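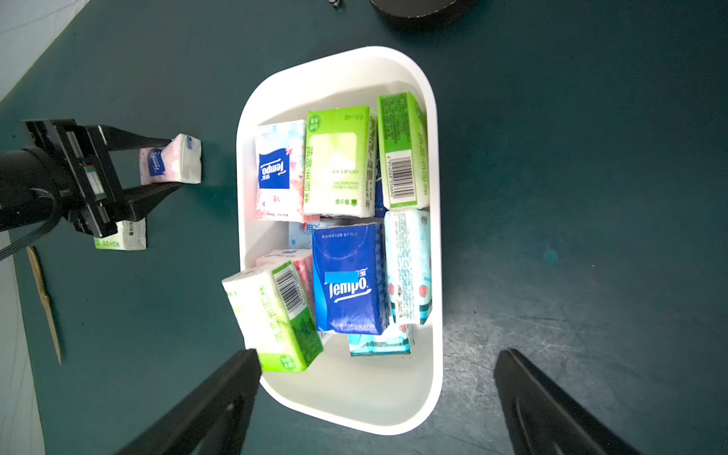
**Slide 1 — Scope (2 min)**

Pocket tissues as a packing unit. Give the site name (Jarnstead) and the audience: people who stock counters, break rooms and welcome tables. State up front that this talk covers small soft packs only. Boxed tissues are in Jasmina Leka's session on Friday.

**Slide 2 — Why mixed packs are harder**

- Brands differ in length and thickness. Do not assume one pack size fits all.
- Film wrap slides against film wrap. Upright packs hold each other up only when the row is tight.
- Mixed prints slow down restocking — people look for a color first, then a name.
- Pack on edge with the brand panel out. Barcodes can face any direction.

Pause for questions. Someone usually asks about the Karagiannis insert. It was dropped in 2020; dividers took up space and tore the wrap.

**Slide 3 — Container and surroundings**

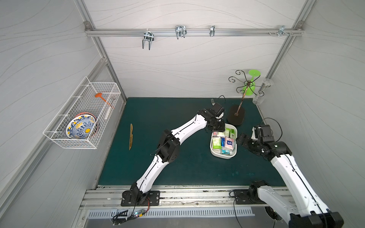
Container choice comes down to wall height and corner radius. A wall lower than the pack lets the top edge show, and a hand can get hold of it. Rounded corners waste a little volume but are easier to wipe out. The white plastic basin is the type I mean, filled with small packets. Tableware goes elsewhere: the bowls and the orange goblet are in the wire-mesh basket at the side, zip-tied in place. Flatware is a separate topic, skip unless asked.

**Slide 4 — Restocking rule**

Uvville stores 160 packs and reorders at 49. Read both numbers slowly. The reorder point is for the shelf, not the basin. Refill the basin at the end of the shift, old stock to the front.

**Slide 5 — Open items**

Pultumard has asked for a lidded version. No test data yet, next check in February. Handout is by the door.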